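Foltov gives its plate-setting job to two arms, keeps the people

December 1, 2020

The packing room at Foltov, the Flanbridge firm that puts together sample sets for trade shows and waiting rooms, has a new way of getting small things onto a plate. It is slower than the old way, which was Jad Masri.

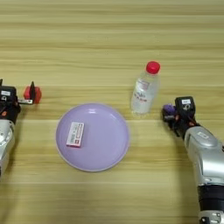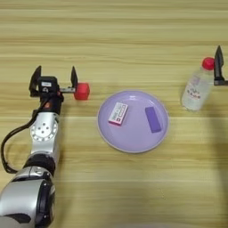
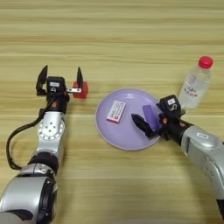 Two arms and a lavender plate at the Foltov worktable, Flanbridge.

BUSINESS & WORK

Foltov has been running the pair of arms on its plate sets since July. The job is to take small items off a table and put them on a plate, in an arrangement a customer has approved, and then do it again. A plate set might hold a little printed box and a purple block. Customers have strong views on which goes where.

Until the summer the work was done by hand by a crew of six, who turned out 392 sets on an ordinary shift and 847 on the shift everyone still brings up. The arms have yet to trouble either number. They do, however, work through lunch, and they have never asked to swap with someone on the loading dock.

"My wife asked if I'd been replaced," said Masri, who has been at Foltov long enough to have a favorite stool. "I told her I'd been promoted to watching."

Watching is now a line on the schedule. So is resetting, which means putting the table back the way the arms like it, and so is what the company's paperwork calls exception handling. On the floor that is known as picking things up. All six of the crew still have jobs, and the firm says it has no plans to change that. Two have moved to the print desk, where they were wanted anyway. The others take turns at the table and have had their pay grade raised one step, on the grounds that they now operate equipment.

The equipment was set up by Fineck, an automation contractor that spent a good part of the summer asking the crew how they did it. This went less smoothly than hoped. Most of them had never thought about how they picked up a block, and several found that once they had thought about it they were worse at it.

What has changed most, according to Masri, is the talking. The old job left the hands busy and the mouth free, and the room had a running argument about soccer that went back years. Now somebody has to keep an eye on the table, and the argument has moved to the break room, where he says the quality has dropped.

There are things he does not miss. His wrists feel better. He used to go home and line up the salt and pepper without meaning to. On the other hand he finds the new shift longer, although the clock says it is the same.

"You stand there and you want to help it," he said. "It's going for the block and you're leaning. Your whole body's leaning. Then you remember you're not supposed to touch anything."

The company has put down a strip of yellow tape to show where the leaning should stop.

Foltov's first real test comes with an order of 2,000 sets from Barajas, a chain of dental offices that wants them for its front counters. The plan is to split the order, with the arms taking the plain sets and the crew doing the ones with ribbon. The arms have not been introduced to ribbon. Fineck says it is looking into it - the crew has offered to explain how it's done, and this time they have asked to be paid for the explaining.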